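From: Ladi Okeke
To: Oltbridge laptop list
Date: 28 Mar 2020
Subject: Re: Dukumside 11 battery after the update

> Has anyone else lost battery life on the Dukumside since
> the March firmware? Mine used to get through a whole day
> and now it's flat by lunch. Is a new battery worth it, or
> should I just live near a power point?

Yep, mine did the same thing! Before you spend any money, go into the power settings and look at the wireless card. The update flipped mine back to full performance (cheers for that, Sarkach) and once I set it to medium I got most of my afternoon back. I also turned the keyboard backlight off, but I doubt that did much.

If it still dies early, check the cycle count. Mine is on 1,314, so I can hardly complain, and I've ordered a replacement from Oyelaran for 40 dollars plus postage. It's not the original part, so I'll let you know how it goes. You'll need a small Phillips screwdriver, and watch the 2 screws under the rear rubber feet, they're longer than the others and I mixed them up last time I had the bottom off.

What colour is the label on your old battery, by the way? Mine's grey, and the Oyelaran page lists a different part for the blue ones.

Ladi

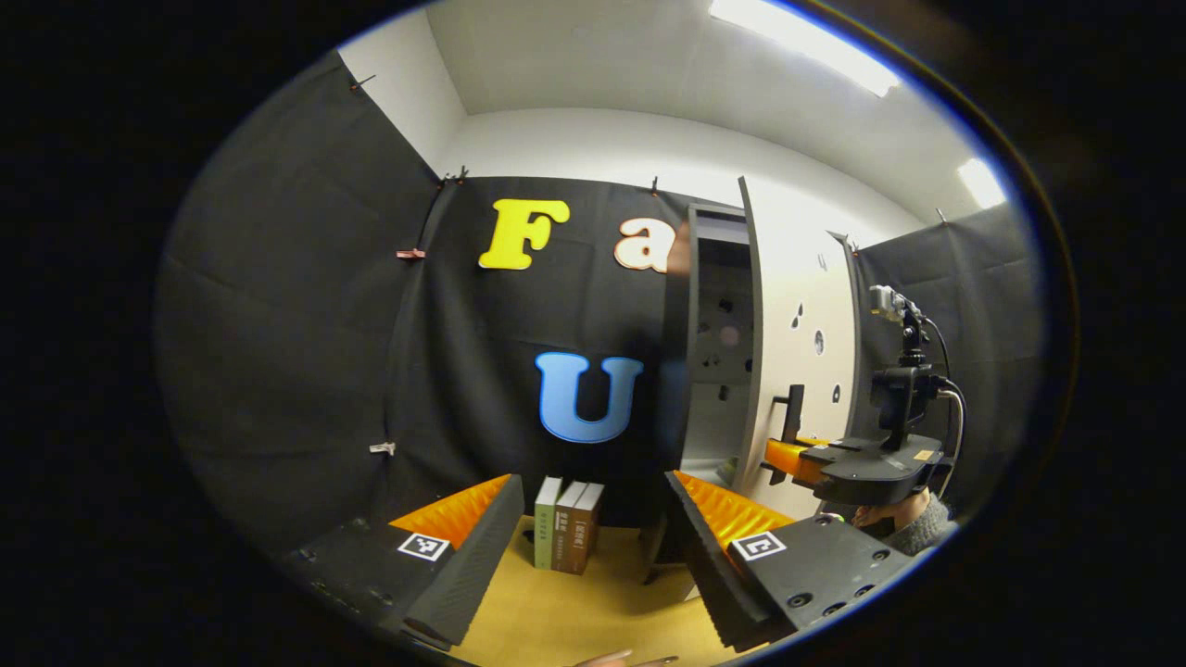
PS: forgot to say, write down your BIOS version before you change anything. I didn't, and now I can't tell which one I started with.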